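Sastix Pharmacy Systems Support
Ticket status: Resolved
Product area: Refill intervals, controlled medicines
Reported by: Efthymia Tsakiris, Heiskanen Outpatient Pharmacy
Assigned to: Nazareno Testa
Priority: 2

Reported problem
Since the January update, the dispensing screen has rejected refill requests for sleep and anxiety medicines as "too early" when the supply on record has already run out. The warning cannot be cleared by a pharmacist without a second sign-in. Patients at the Flastley counter have been asked to wait while staff call the prescriber. Other medicine groups are not affected.

Steps already taken by the customer
Workstations restarted. Prescriber records refreshed. The same prescription was entered by hand and produced the same warning.

Entry 1, Testa, 9:15 a.m.
The customer's report was confirmed on the test system. A 30-day supply was treated as a 46-day supply when the prescription carried a tapering schedule. Prescriptions with a fixed daily dose were calculated correctly. The customer was advised to continue using the second sign-in and to record the reason in the notes field. Staff were reminded that the warning must not be switched off for the whole site, as it also covers duplicate prescriptions.

Entry 2, Testa, 11:40 a.m.
The interval table was compared with the version in use before the update. The tapering rule now reads the lowest daily dose in the schedule and applies it to the full quantity dispensed. The earlier version read each step separately. A total of 115 patient records at the site carry a tapering schedule and may show an incorrect next refill date. No dispensed quantities or label directions were changed by the fault. 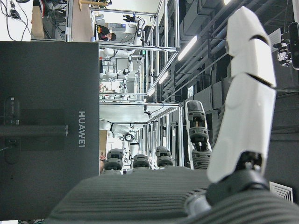
Entry 3, Tsakiris, 1:05 p.m.
Please confirm whether the refill dates printed on patient leaflets are taken from the same table. Two patients have called to ask why the date on the leaflet is later than the date given by their doctor.

Entry 4, Testa, 2:20 p.m.
Leaflet dates are taken from the same table. Leaflets for tapering prescriptions should be held until the correction is installed. Questions about dose or timing should be referred to the pharmacist on duty.

Entry 5, Testa, Tuesday, 8:30 a.m.
Corrected interval table installed. All affected records were recalculated overnight. The customer tested three tapering prescriptions and received the expected refill date for each. Leaflet printing has resumed. Ticket closed with the customer's agreement.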